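Section 3: Unpacking Your Florken Desktop Computer and Preparing the Work Surface

Thank you for bringing a Florken home or into the office. We know how tempting it is to tear everything open and press the power button, but a slow and comfortable start will spare you a good deal of crawling under furniture later. Put the kettle on, read this section through once, and then come back to step 1.

Before you begin

You will want a flat, steady surface with nothing on it, and enough floor nearby for the carton to stand upright while you work. Leave 100 mm of open space behind the place where the computer will sit, so that air can move freely and the plugs have room to bend.

1. Clear the surface completely. Move lamps, papers and cups somewhere else altogether - pushing them to one end doesn't count, as they have a way of creeping back.

2. Wipe the surface with a soft cloth and let it dry.

3. Stand the carton behind or beside the surface, right way up, where you can reach the top without stretching.

4. Pick up any cables lying on the floor where you will be walking, or move them well to one side. 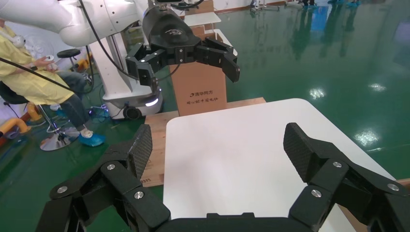 A reader of our last edition wrote in to ask whether the floor would do just as well as a table. I have a bad back and a very small desk, the letter went on, and I'd sooner kneel on a cushion than lift the thing twice. Our answer is that a clean, hard floor is perfectly fine for unpacking, though we would ask you to avoid thick carpet, and to keep pets and small children in another room until you have finished.

CAUTION: Do not cut deeply into the carton. A blade pushed in past the cardboard may reach the parts packed inside.

Taking out the contents

5. Open the top flaps and fold them outward as far as they will go.

6. Lift out the accessory tray first, then the computer, keeping both hands under it. Ask for help if you are at all unsure of the weight.

7. Check the contents against the packing slip. If anything is missing, contact the Nerkside service desk and quote part list 49.

NOTE: Please keep the carton. Should the computer ever need to travel back to us, its own box is by far the best thing to send it in.

Preparing the power cable

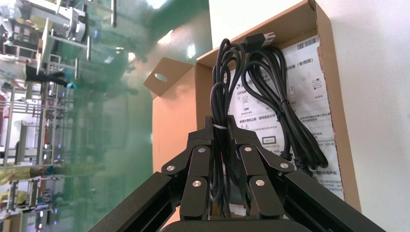
The power cable is the last thing you should connect, and we ask you to get it fully ready before it goes anywhere near a wall outlet. Hold the bundle in one hand and work gently with the other, without tugging at the plug. A cable gathered in loose loops, with a small white zip tie around one bundle, needs only that tie snipped before you let the loops fall open. Use blunt-nosed scissors and slide the lower blade under the tie, facing away from the black insulation.

8. Lay the cable out to its full length and run your fingers along it. If you find a nick or a flattened spot, set it aside and ask for a replacement.

9. Connect the cable to the computer, then to the outlet. Leave a little slack at both ends.

CAUTION: Never plug in a cable while it is still tightly bundled.

Continue to Section 4, Connecting the Monitor and Keyboard.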